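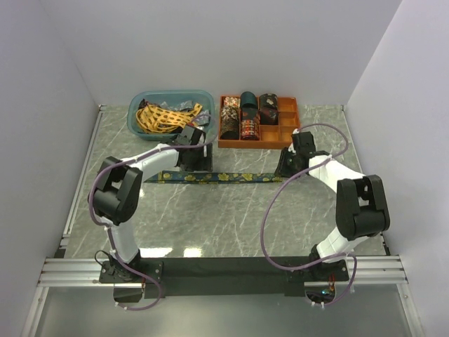
A two-arm workstation set up for the tie-rolling task, with the source basket at left and the organizer tray beside it.

Jan 1, 2018
By Austra Laur, Hastex Wundville

How to Prepare and Run a Soft-Goods Task on a Two-Arm Station

This procedure applies to all operators at the Wundville site who run folding, rolling or sorting tasks on a pair of table-mounted arms. It replaces the March edition.

Before power is applied

Inspect the table surface and remove any item that is not part of the task. Check that each base plate is tight against the aluminum frame. Follow the cable of each arm from gripper to base by hand. A loop must be long enough for the arm to reach its full range, and it must not lie across the work area or catch on an elbow joint.

Setting out the goods

Place the basket and tray at the far side of the table, within reach of both arms. Lay one item only on the open surface, flat and without twists, with an end toward each gripper. Items waiting their turn remain in the basket. Finished rolls stand upright in the tray, one to a compartment.

Ties and scarves require particular care. Narrow fabric slides easily on a smooth tabletop, and a poorly placed end is the most common cause of a failed grasp in the Gerkeo log, which now holds 1,048 runs.

During the run

Keep hands outside the enclosure while either arm is enabled. Speed is limited to 500 mm per second for new operators — the limit may be raised only after 2 supervised sessions. If an item falls or bunches, stop both arms before reaching in, even when only one is moving.

After the run

Return both arms to the rest position, cut power at the Buschmann switch box and record the result. Cables are to be replaced after 600 hours of use.

We use cookies to improve this site. By continuing, you accept our cookie notice.

© 2018 Hastex. All rights reserved. Back to top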